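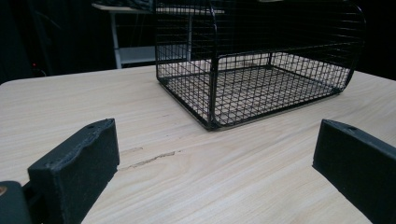
LISTA DE VERIFICAÇÃO – SALA DE TRIAGEM E EMBALAGEM
Local: Rosley, piso térreo
Data: 13 de maio de 2019
Verificação feita por: Nhi Đoàn
Acompanhou: Kianoush Shokri
Inspeção anterior: fevereiro (Signe Stougaard)

Legenda: C = conforme; NC = não conforme; NA = não aplicável; OBS = conforme com observação

1. MESAS DE TRABALHO

1.1 Tampo sem farpas, lascas ou pregos salientes: OBS
Passei a mão com luva em toda a borda. A farpa registada em fevereiro foi lixada.

1.2 Mesa estável, sem oscilação: OBS
A mesa de madeira clara mexe um pouco quando se carrega no canto do lado da porta. Apertar os parafusos do pé. Se continuar, pôr calço de borracha. Cartão dobrado não serve.

1.3 Tampo limpo antes do início do turno: C

1.4 Carga máxima afixada junto à mesa: NC
A etiqueta caiu e não foi reposta. O Kianoush fica de imprimir outra.

2. CESTOS DE ARAME

2.1 Malha íntegra, sem arames soltos ou partidos: OBS
Cestos de rede preta verificados por dentro e por fora. No cesto 666 há um ponto de solda aberto na malha do fundo. Não corta, mas prende a luva. Retirado para reparação.

2.2 Barras da base e dos cantos sem deformação: C

2.3 Extremidades curvas sem pontas viradas para fora: C
Verificar sempre com luva e devagar. O Định Châu arranhou o pulso em fevereiro, num cesto que tinha sido dado como bom.

2.4 Revestimento preto sem descascar: OBS
Desgaste na aresta inferior de vários cestos, de serem arrastados. Sem ferrugem. Voltar a ver na próxima inspeção.

2.5 Cesto assente por inteiro no tampo, afastado da borda: C

2.6 Cestos vazios empilhados no máximo três a três: NC
Havia uma pilha de cinco atrás da porta. Desfeita no momento.

3. ILUMINAÇÃO

3.1 Luz suficiente sobre a mesa: C

3.2 Luz suficiente na zona por trás da mesa: NC
A mesa fica bem iluminada e o fundo da sala fica às escuras. Quem vai buscar material lá atrás passa do claro para o escuro de repente. Já constava do relatório de fevereiro. Pedido de luminária enviado à Clekik, orçamento de 300 euros, sem resposta até hoje.

3.3 Interruptores acessíveis: C

4. PAVIMENTO E PASSAGENS

4.1 Corredor livre até à saída: C

4.2 Cabos presos ou recolhidos: OBS
A extensão da balança atravessa a passagem. Fita provisória colocada. Falta calha.

4.3 Piso seco: C

5. EQUIPAMENTO DE PROTEÇÃO

5.1 Luvas disponíveis nos tamanhos usados: OBS
Falta o tamanho pequeno. A Cúc Vương tem usado médio e queixa-se de que não sente as arestas da rede. Encomendar.

5.2 Caixa de primeiros socorros completa e dentro da validade: C

5.3 Extintor com acesso livre: C

AÇÕES A FAZER

Apertar o pé da mesa – Kianoush
Repor etiqueta de carga – Kianoush
Reparar ou substituir o cesto 666 – Định
Luminária do fundo – insistir com a Clekik (Signe)
Calha para a extensão – Signe
Luvas tamanho pequeno – Cúc

COMENTÁRIOS

Signe: a luminária não pode passar outra vez para a inspeção seguinte. Se a Clekik não responder, peço preço à Hakcombe.

Định: o cesto dá para soldar. Fica na oficina com fita vermelha até estar pronto, por favor não o tragam de volta para a mesa.

Cúc: luvas pedidas, ponham as médias na gaveta de baixo.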